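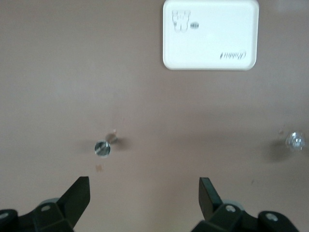

Knob station, chrome one and the glass one

Robot arm taking over knob checks, what happens to the people on the bench?

Asked by tolcombe_bench

Typing this on break so sorry for the mess. I work at a small refurb shop, Tolcombe, we do hardware and finish checks on panels. Knobs, plates, scratches, that sort of thing. In October they put an arm on our bench. Gripper does the knobs, we're supposed to do "exceptions". There are 13 of us on the bench over both shifts.

Nobody's been let go. But my day is totally different now. Used to do a whole panel start to finish. Now I stand there, wait for it to flag one, clear the flag, wait again. My hands hurt less, I'll give it that. Supervisor says the numbers are good, 2,862 pulls logged so far. Doesn't say who fixes the ones it gets wrong (us).

Anyone been thru this? Does the job settle down or is this it? And should I be asking for a different pay grade, I'm basically running the thing.

3 answers

Pravesh Visser
Went through it at Ristdale, packing side. First couple months were the worst, all waiting and clearing. Got better when we asked for two things in writing.
First, rotation. We swap off the flag screen every 21 minutes. Sounds fussy but your brain goes to mush otherwise and you start clearing flags without looking.
Second, who owns a bad call. If the arm passes a panel with a smudge or a speck on the finish and you never touched it, your initials shouldnt be on it. We had a guy written up for one of those. Took weeks to get it pulled.
On pay, ask for the job description first. If yours still says "inspector" and you're teaching grip positions and restarting it, thats a different job. Keep a list of what you do on it each shift. I got 83 cents an hour more, not a fortune.

swanepoel_k
does it handle the glass ones ok? ours hates anything shiny or clear, we ended up doing all of those by hand again. so theres your job security lol

Comment from tolcombe_bench: chrome is hit or miss, glass is mostly me. ok going to ask about the rotation thing, thanks

plistel_nights
Ask them. Every shop is different.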